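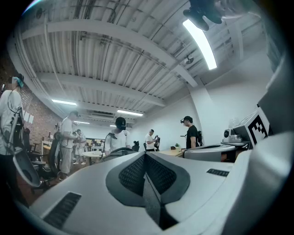 흰색 플라스틱 가전 먼지 청소, 빨리 정리해 둡니다. 공기청정기, 제습기, 선풍기 받침 다 비슷해요. 평평한 면은 물티슈로 한 번 밀면 끝인데 틈이 문제. 사진처럼 흰 몸체에 길쭉한 검은 슬롯이 파여 있고 가운데 벌집 모양 망까지 있으면 닦는 방법이 각각 달라요. 슬롯은 붓, 망은 청소기, 흰 면은 천. 이 순서 섞으면 두 번 일합니다.

준비물
부드러운 붓 하나 (안 쓰는 화장붓도 됨)
극세사 천 두 장. 하나는 젖은 거, 하나는 마른 거
면봉, 이쑤시개
청소기 + 솔 달린 노즐
중성세제 조금
매직블럭은 빼세요. 밑에 따로 씀

1. 전원 뽑기
끄는 거 말고 뽑는 거. 뽑고 20분 놔두세요. 제습기는 물통부터 비우고요. 저는 이거 까먹고 눕혔다가 마루 다 적심.

2. 마른 먼지부터
젖은 천 먼저 대면 먼지가 뭉쳐서 틈에 낍니다. 붓으로 슬롯 방향 따라 길게. 가로 슬롯은 가로로, 세로는 세로로. 직각으로 문지르면 안으로 밀려 들어가요. 한 손에 붓, 한 손에 청소기 노즐 들고 털리는 대로 빨아들이기. 흡입은 약으로.

3. 망
벌집망은 누르지 말 것. 얇은 건 쑥 들어가서 안 돌아와요. 노즐 솔 끝만 살짝 닿게. 그래도 구멍에 남은 건 마른 면봉을 살살 돌려서. 이쑤시개는 테두리에만 쓰고 구멍에는 넣지 마세요. 부러지면 골치 아픔.
망이 빠지는 제품이면 빼서 미지근한 물에 12분 담갔다가 헹구면 됩니다. 설명서에 물세척 금지라고 써 있으면 하지 말고요. 완전히 말려서 끼우기. 저는 몇일 두고 끼웁니다.

4. 흰 면
물에 중성세제 한두 방울. 천 적셔서 꽉 짜고, 위에서 아래로. 물이 떨어질 정도면 덜 짠 거예요. 통풍구 옆은 천을 손가락에 감아서 가장자리만. 바로 마른 천으로 한 번 더. 곡면은 자국이 잘 남으니까 한 방향으로만 닦기.

5. 이음새 때
회색이랑 흰색 부품 만나는 선, 거기 손때가 껴요. 면봉에 세제물 묻혀서 선 따라 한 번, 새 면봉으로 한 번 더. 안 지워지면 세제물 적신 천을 잠깐 덮어 뒀다가 다시. 힘으로 하면 광만 죽습니다.

매직블럭 얘기
됩니다. 지워져요. 근데 무광 플라스틱은 그 자리만 반들반들해짐. 예전에 쓰던 Novby 제습기 윗면이 그렇게 됬어요. 로고 글자도 반쯤 날아갔고. 꼭 써야겠으면 바닥 쪽에서 먼저 해 보기.

누렇게 변한 거
먼지 아니고 변색이면 이 방법으로는 안 돌아와요. 과산화수소 방법은 다른 글에 쓸게요. 알코올은 재질에 따라 표면이 뿌옇게 되니 넓은 면에는 비추.

얼마나 자주?
붓질은 필터 청소할 때 같이. 물걸레까지 하는 건 11월에 한 번, 장마 끝나고 한 번. 처음 하면 한 대에 40분 잡으세요. 두 번째부터는 훨씬 빨라요.

다 닦고 바로 켜지 말고 틈까지 마른 다음에 전원 꽂기. 켰는데 덜덜거리면 망이 덜 끼워진 경우가 많으니 끄고, 뽑고, 다시 눌러 끼워 보세요. 질문은 댓글로, 답은 저녁에 몰아서 답니다.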